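Data retention schedule

From the small-office privacy wiki, an open reference kept by people who handle other people's records for a living. Main author of this entry: Akinyi Koech. Last full rewrite: Saturday, November 19, 2022.

A data retention schedule is a written list of the kinds of personal information an organization holds, how long it keeps each kind, and what happens when the time is up. You may also see it called a records schedule, a retention table or (my old boss's favorite) the keep-or-kill list. I've written four of them from scratch and patched up plenty more, so expect some opinions mixed in with the facts!

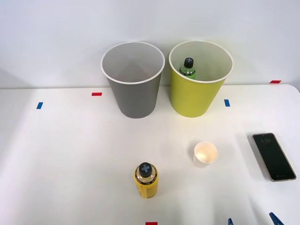
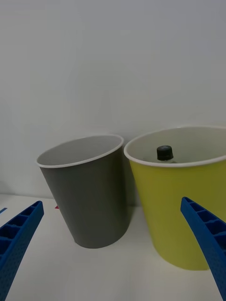 Two paper buckets side by side on a white tabletop, one of them gray.

What it covers

A schedule covers records that point to a living person. Customer accounts, job applications, payroll files, complaint letters, visitor logs, recorded phone calls, that spreadsheet of birthdays somebody in sales started. Paper counts as well as electronic files in most places, and I'd put it all in one schedule even where the law lets you split it up. Two schedules means two versions of the truth, and I have spent whole afternoons refereeing between them.

It's a different thing from a privacy notice. The notice is what you tell people on the outside. The schedule is what your own staff work from, and it's usually a lot longer and a lot uglier. The two have to agree, though, and this is the first thing I check when I'm handed somebody's paperwork. If the notice says "we keep your information only as long as necessary" and the schedule says "forever," well, there's my morning gone.

Usual layout

Most schedules are plain tables. The columns I see over and over are the record type, the purpose, the trigger, the period, the method of disposal and the owner.

The trigger is the one people forget. "Seven years" means nothing until you say seven years from what. From the day the form was filled in? The day the contract ended? The last time the customer logged in? I like triggers that a computer can spot by itself, such as an account closing date, and I get grumpy about ones like "when no longer needed," which in my experience never arrives.

The owner should be a job title and never a person's name. I learned this at Briletti, where every row in the payroll section belonged to Adalberto Paiva, and then he moved to the warehouse side and kept getting deletion reminders for two years. He was very nice about it.

Length matters less than you'd think. The longest schedule I ever worked with was the one at Praverach, which ran to 244 rows when I got there. Tsion Gebreyes and I boiled it down to 20 by grouping records that shared a trigger and a period, and it was easier for everyone to follow (and so much easier to print).

Choosing a period

There are basically two ways a period gets picked. Either a law sets it, or you have to decide and write down your reasoning. Tax and employment records often fall in the first group, and the numbers depend on where you are, so please don't copy them off a wiki, including mine. Look them up locally or ask a lawyer.

For the rest, start with the purpose. Why did you collect this? When is that purpose over? Add whatever time you'd reasonably need for a dispute, then stop adding. Job applications from people you didn't hire are the classic trouble spot. Managers want to hang on to them "just in case," and when I ask how many old ones have ever been pulled out and used, the room goes quiet. Washington Nogueira, who taught the records course I took at Fulton, had a rule of 18 months as his opening offer for anything with no legal period, and he'd make you argue for each month past that. I still use it as a starting point, though it's only one teacher's habit and has no legal standing anywhere that I know of.

Holds

A hold is a pause on deletion, normally for a lawsuit, an audit or a request from someone who wants to see their own data. A good schedule says who can start a hold, who can lift it, and where holds are written down. Lifting is where it goes wrong. At Moynihan we found 13 holds still running on matters that had closed long before, and one of them was blocking the whole visitor log.

Disposal

"Delete" needs spelling out. Does it include backups? The copy in someone's email? The outside vendor's copy? Many schedules let backups age out on their own cycle, and that's usually workable as long as it's written down and old backups aren't restored without repeating the deletions. Anonymizing is the other option, but stripping off the names often isn't enough. A zip code, a birth date and a job title can lead you straight back to one person.

Paper goes to a cross-cut shredder or a shredding company that gives you a certificate. Keep the certificate. Yes, the certificate needs a row in the schedule too.

Review

Once a year is common. I do mine in June when things are slow. Maiara Rezende, who edits the backup entry on this wiki, prefers to review whenever a new system goes live, and she's probably right, but I'd never remember.

See also: Privacy notice; Legal hold; Backup rotation; Access request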